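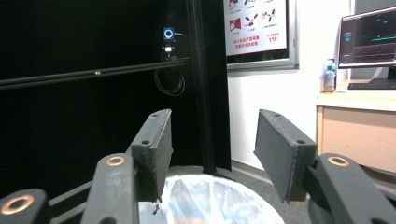 I have been making noodle broth from scratch since June and I can't stop talking about it, so you get to hear about it too. My old method was a cube and a kettle. Then Yatziri Huerta, who I met in the checkout line at Ghanem (we were both holding the same enormous bag of onions), told me she keeps every peel and stem in the freezer until she has enough for a pot. I went home and looked at what I'd been throwing out. A round trash bin with a white plastic bag in it was where all my leek tops had been going, plus the mushroom stems, the ginger skins and the woody ends of the scallions. All of that is flavor! Good, deep, brown flavor, and I'd been tying it up in a bag and carrying it downstairs.

So now there's a freezer box. I'm pretty relaxed about what goes in, with a few exceptions. No cabbage or broccoli, they make the whole apartment smell like a school hallway. No beet peels unless you want pink soup. Potato skins turn it cloudy, and I used to mind that but I've stopped. Carrot ends are great, corn cobs are fantastic, and one dried mushroom does more work than a whole handful of fresh ones.

My basic pot goes like this:

1. Roast the onions first, cut side down, until they're really dark. Darker than you think. I use 17 small ones for the big pot, which sounds ridiculous until you taste it.

2. Tip in the frozen scraps straight from the box and cover with cold water. Add 10 peppercorns and a piece of kelp if you have it, and pull the kelp out before the pot boils.

3. Simmer it low for an hour and a half. I tried four hours once and it went flat and a little bitter.

4. Strain, then salt. I've salted before straining and ended up with something like seawater after it cooked down.

5. Warm your bowl before anything goes in it. Noodles at the bottom, broth over the top, chopsticks ready, and a little cup of tea on the side if you're me.

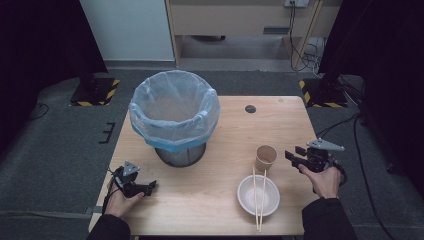 What I got wrong

Plenty. The first batch was mostly celery and tasted like a wet lawn. The second one I forgot on the stove while I was on the phone with my friend Traian Stanciu - he was telling me about his move to Clolgate, it was a long story - and that pot took two days of soaking to come clean. The third was the one that made me a believer. I ate it standing up in the kitchen, then had another bowl sitting down like a civilized person.

I've also learned to freeze it flat in bags, because a solid brick of broth takes forever to thaw. If you like small portions, ice cube trays are wonderful for adding a splash to fried rice or a pan of greens.

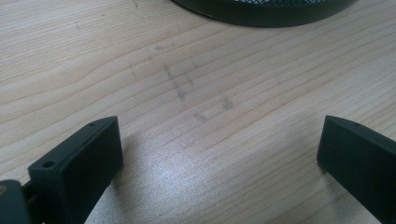

How long can the scraps stay in the freezer?

I use mine within three months. They're safe for longer than that, but the onion skins start to taste dusty and the herbs lose their smell, so I write the month on the lid and make a pot whenever the box gets full.

Next I want to try a smoky one with charred scallions and toasted barley. Yatziri says to go easy on the barley.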